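Storing Opened Oils and Vinegars

Fat goes rancid through contact with oxygen, light and heat. Vinegar is far more stable. The two are often kept side by side next to the stove, and only one of them tolerates it.

Olive and other liquid oils
Keep the bottle capped, in a closed cupboard, away from the oven wall. Buy a size you can finish in 3 months. Clear bottles should be wrapped in foil or decanted into dark glass. Wipe the neck after pouring - the film left on the threads oxidizes first and taints what passes over it.

Nut and seed oils
Walnut and flaxseed oils belong in the refrigerator from the day they are opened. Clouding in the cold is normal and clears at room temperature. Write the opening date on the label.

Vinegar
Plain distilled vinegar keeps almost indefinitely. Wine and cider vinegars may throw a sediment or a cloudy film, both harmless. Strain through a paper coffee filter if the look bothers you.

Homemade dressings
A basic vinaigrette keeps 5 days refrigerated. With fresh garlic or herbs, make only what you need for the meal. Shake before serving, as the oil will have separated.

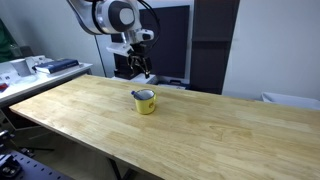 Yellow enamel mug on a butcher-block tabletop.

Cleaning old bottles
Oil residue does not respond to cold water. Add a spoonful of dish soap and a handful of dry rice, fill one third with hot tap water, and shake. Rinse twice. Dry upside down overnight before refilling, and do not top up old oil with new.

Discard any oil that smells of crayons, putty or stale nuts.

Fatos Halilović
Updated 2026-06-15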